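Hultwood Neighbors Help Board
Home > Furniture and Small Repairs > Tables

Turning an old dining table into a project table without wrecking the top?

Posted by Kyung-hwa Jeon, Sat 17 October

Hi everybody! So my aunt moved to an apartment in Portela back in May and I ended up with her dining table, which I love and have no dining room for. It's going in the basement to be my everything table. Framing, a bit of leatherwork, repotting plants when it's cold out, the sewing machine when I'm feeling brave. It's solid wood, light colored, nice and thick, and it has survived three kids and I don't want to be the one who finally ruins it.

What I can't figure out is the surface. I punch holes in leather, which means whacking things with a mallet. I spill. I set down hot glue guns. My husband says to just use it bare and sand it later, but I know us, and we will not sand it later. I tried an old vinyl tablecloth for a week and it slid all over the place and bunched up under the sewing machine (and it smelled!).

The other thing is the wobble. It was fine upstairs on the rug, but on the basement floor it rocks every time I lean on the front left corner. Folded cardboard works for a couple of days and then goes flat.

I'd like to keep it under $500 all in, and a lot under would be even better. It should be something I can take off again if we ever get a house with a real dining room. Do I buy a mat? A sheet of something? Do I cover the whole thing edge to edge or leave some of the wood out? I've been going around in circles on this and my leather stuff is still in boxes.

Thank you in advance, you were all so nice about my gutter.

14 people are following this

pattycake_in_flurmont

Just put a mat on it. I have the green kind for quilting, folded it once to get it in the car and it has a line down the middle forever, so don't do that. Otherwise great. As for the wobble, my dad always used a slice of wine cork.

OldSchoolRon

I've done this to four tables now, two of mine, one for my sister and one for the church rummage sale that I should have kept, so pull up a chair. This got long. Sorry, I typed it in pieces between loads of laundry.

First thing, I'm with you on protecting the top. A table like that takes small dents all day long, and mallet work is the worst of it. Every time you hit a punch the force goes straight down into one little spot, and if there's a crumb or a bit of wire under your leather it'll print itself into the wood like a stamp. I have a perfect impression of a paper clip in mine. You can steam out a shallow dent with a damp rag and an iron, but a paper clip is there for life.

Fix the wobble first

Do this before you buy anything for the top! Basement floors are hardly ever flat, so what you've got may be a good table on a bad floor. Turn the table a quarter turn and lean on it again. If the rocking moves to a different leg, it's the floor. If the same leg is always the short one, it's the table.

For a floor problem, try sliding the whole table a foot or two in each direction. You'd be amazed. My second table rocked like a boat by the furnace and sat dead still when I'd moved it toward the stairs. If you can't find a good spot, get screw-in leveling feet. Flip the table onto a blanket (get help, please, I did my back in doing this alone), drill up into the center of each leg, tap in the threaded insert and screw the foot in. Put them on all four legs even if only one is short, or the table will look like it's limping. Cost me 21 dollars for the set at Lusa Hardware, and they had felt ones and plain ones. Get the plain ones for a basement, the felt holds on to every bit of grit.

If it's the joints, that's a separate job. Get under there with a flashlight and wiggle each leg. Most dining tables have a corner bracket with a bolt and a nut that's been working itself loose for years, and half the time one good turn of a wrench is the whole repair.

Now the surface

You asked edge to edge or not. I used to go right to the edge and I don't anymore. With one big flat piece that stops a little short on every side you get a strip of bare wood to clamp a lamp to, the front edge is kinder on your forearms, and you can get your fingers under the thing when it's time to lift it off. It also looks better to me, you still get to see you own a nice table. I leave two fingers' width at the sides and a bit more at the front where I sit.

What it's made of matters less than people say. Stiff and heavy beats soft and light, because the weight keeps it from walking around. I've used hardboard, an old drafting board, and a door (the door was too much). Gray is a good color for it if you have the choice! White glares under a shop light and you lose thread on it, and on black you lose everything else.

Wood table underneath, one big gray plate with rows of little holes on top:
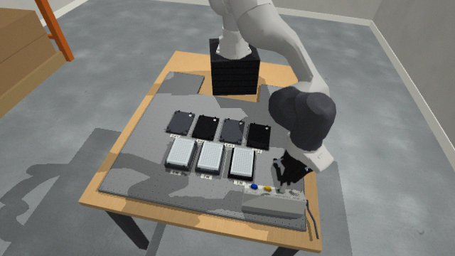
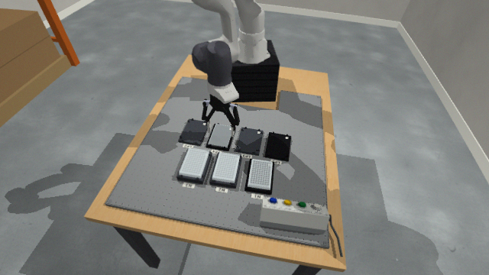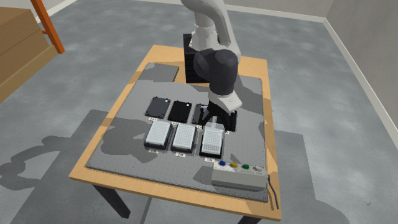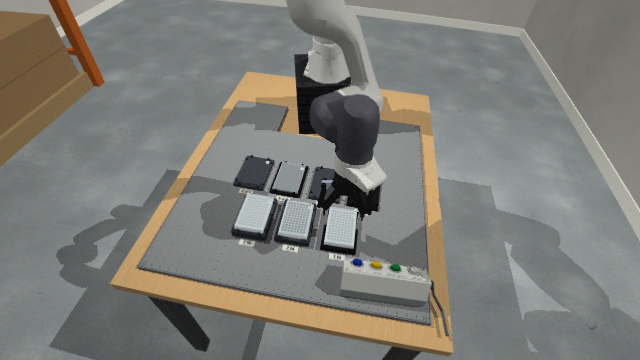

What goes between the board and the wood

Don't skip this part. Any hard sheet laid straight on a finished top will rub, and whatever grit gets in between turns into sandpaper. I use thin cork, the kind on a roll. Felt is fine too, but it drinks up spills and holds them against the finish, and with plants in the picture I'd stay away from it. Whatever you do, don't use that rubbery grid stuff sold for under rugs. I left some under a board over one summer and it bonded to the varnish. I was picking at it with a plastic scraper and mineral oil for three evenings and there's still a faint waffle pattern if the light hits it.

Don't glue the cork to the table. Glue it to the board if you must glue it to something. Mine's loose and the weight holds it.

And lift the whole thing every once in a while. I do it when I change the furnace filter so that I remember. Wipe underneath, let it air out for an afternoon, put it back. Basements are damp, and if moisture gets under there you want to find out before it goes cloudy.

For the mallet work

A board on cork isn't enough by itself. Get yourself a scrap of stone for punching, from a countertop place, most of them have a pile of sink cutouts out back. The guy at Portela Stone let me have mine for 20 bucks and rounded the corners for me while I waited. Set it over a leg when you're hammering. Over a leg the hit goes to the floor, in the middle of the table the whole top bounces and your jar of snaps ends up in the sump pit. Ask me how I know.

For the glue gun use a ceramic tile. For the plants use a boot tray, a deep one, and water them on the floor if you can stand to.

All told my last one came to well under half your budget, and most of that was a lamp I didn't need.

11 people found this helpful

Comments on this answer

Kyung-hwa Jeon: Ron this is amazing, thank you!! It's the floor. I did the quarter turn and the rocking moved to the leg by the dryer. Going to try sliding it this weekend before I drill anything. Can I ask, did the cork shed on you? I bought some for a bulletin board once and it left crumbs everywhere.

OldSchoolRon: The cheap stuff does. Look for the finer grained kind and cut it with a new blade, an old one tears it. I ran masking tape around the edge of mine and that was the end of the crumbs.

pattycake_in_flurmont: ok I want the stone thing now

mrs_d_upstairs

Agree with most of Ron's answer but I'd go the other way on the sewing machine. On a hard slick board mine crept backward an inch every seam, and a machine going full speed on a hard surface is LOUD, my downstairs neighbor in our old building had opinions. I keep a square of cork-backed felt just for under the machine and take it away when I'm cutting.

Also think about height before you get too deep into this! Dining tables are made for sitting and eating. If you stand to cut leather or fabric you'll feel it in your lower back in an hour. We put ours up on bed risers, 3 inches, the chunky kind with a cup on top for the leg to sit in, and it was the best thing I did for that room. You may not be able to use leveling feet and risers together, so figure out which you want first. If you mostly sit, ignore me and spend the money on a better chair.

One more, if the finish is old it might be shellac, and shellac hates heat and alcohol. Dab a bit of rubbing alcohol somewhere hidden on the underside. If it goes tacky, keep your glue gun well away and don't wipe it down with anything but a barely damp cloth.

4 people found this helpful

Comments on this answer

Kyung-hwa Jeon: Ooh, I hadn't thought about height at all. I sit for leather and stand for framing, ugh. Going down with the rubbing alcohol now.

Kyung-hwa Jeon: Didn't go tacky!

Related: Getting candle wax out of wood grain / Loose chair rungs, glue or screws? / Best light for a basement with low ceilings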